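Gripper Trial Checklist, Bunk Room Setup
Arm under test: Thakur arm, Flivbridge long-finger gripper
Compared against: Trestatix short-jaw gripper (bench results only)
Inspector: Katia Pagano
Second reader: Margit Vörös
Sheet 3127, April

Mark each line OK, NOT OK or OPEN. Write the comment even if the line is OK. Last month's sheet came back with a column of checkmarks and no words, and I can't sign that.

1. Area around the arm

1.1 Floor between bed and armchair clear: OK
1.2 Nobody inside the reach line while drives are on: OK
1.3 Stop button tested before first move: OK. Tested by Ottó Bozsik, then again by me. The second press felt stiffer than the first. Ottó disagrees.
1.4 Light level suitable for the work: NOT OK. Flivbridge says the gripper doesn't care about light. The operator does. With the blind down I had trouble telling where the wire shelves ended, and I was standing still.
1.5 Upper bunk clearance checked at full reach: OPEN. Checked at the start pose only. The side rail is the thing I'd expect to hit first.

2. Holding the wire shelf

2.1 Shelf gripped at one end, held above the mattress: OK, with comment
2.2 Shelf stays level while the arm is stopped: OPEN

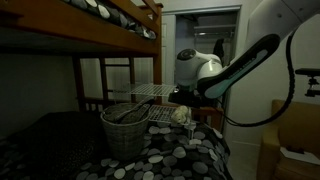
Item 2.2. Shelf held by its right end over the lower bunk, second shelf on the comforter below.

Comment on 2.2: The sales sheet makes a lot of the one-end hold. It does look tidy. A single look at a level shelf tells me very little about how it behaves when the wrist turns, and wire is about the kindest thing you could ask a gripper to hold. I want the same line repeated with 400 grams hung from the free end before anyone writes "stable" in a report. Csenge Deák has the weights.

2.3 Grip marks on the wire coating: OPEN. Needs daylight and a clean shelf to compare with.
2.4 Release on command: OPEN. Do this one low over the bedding, with a person at the stop button.

3. Soft items

3.1 Plush toy placed within reach, on the top shelf of the rack: OK
3.2 Approach speed turned down before the last stretch: OK. Ottó read it off the controller. I'd prefer a logged value.
3.3 Finger comes in from above without touching the rack: OPEN 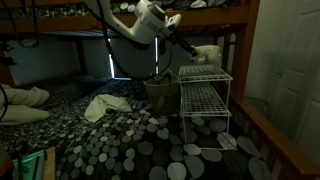

Item 3.3. Finger angled down toward the plush toy on the rack.

Comment on 3.3: Long fingers get you in under the upper bunk, and I'll give Flivbridge that much. They also put the tip a long way from the wrist, so any slop in the joint shows up bigger at the end that matters. The Trestatix is stubby and dull to watch, but on the bench I could tell where its tips were going to be. Margit thinks I'm being unfair, and that reach is the whole point of this room. Perhaps. She can put her initials next to it.

3.4 Toy not crushed or pinched: OPEN. "Looks fine" isn't a result. Agree on a test first.

4. Cables

4.1 Cables secured along the arm: NOT OK
4.2 No loop can catch on rack, basket or bed post: NOT OK
4.3 Connectors seated and marked: OK

Comment on 4.1 and 4.2: I've raised this on 3 sheets now. The loops hang well down into the lower bunk, right where we ask the arm to work. Murnance supplied the controller and says cable dressing belongs to whoever fits the gripper. Flivbridge says it belongs to whoever fits the controller. 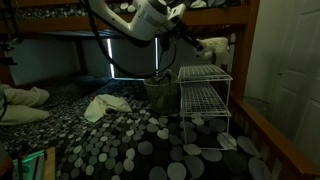

Until one of them owns it, I'm treating it as ours, and the arm doesn't run at anything above the lowest speed setting. Hajnalka Rácz has asked for a proper sleeve and two more tie points. If the sleeve makes the wrist stiffer, we'll need to do section 2 over again, and that should be in the plan before somebody acts surprised.

4.4 Cable slack checked at both ends of travel: OPEN. Left end not reached on Tuesday.

5. Basket and rack

5.1 Basket stands on its base, not tipped: OK
5.2 Rack stands on its feet on the bedding: OK, reluctantly. Thin feet on a comforter are a poor base for any comparison. If the rack shifts, which gripper do we blame? Put a board under it for the next round.
5.3 Tongs in basket, handles above the rim: OK
5.4 Gripper parked clear of the rack before anyone reaches in: OPEN. "Clear" needs a number. I suggest a hand's width at the very least, and the drives off. 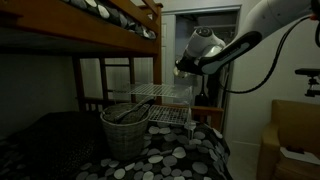
6. Before the next run

6.1 Cable sleeve fitted, or written refusal from both suppliers
6.2 Lamp brought in and left on
6.3 Weights test for item 2.2, repeated 9 times with each gripper
6.4 Trestatix mounted on the same arm in the same room. Bench numbers don't count against bunk bed numbers, whichever way they fall
6.5 Speed values saved from the Murnance controller and attached to the sheet

Result: NOT PASSED for normal speed. Lowest speed only, two people present.

Margit's note: I'd have passed section 3 with a remark. Otherwise agreed. M.V.

Reply, K.P.: Noted. Section 3 stays open.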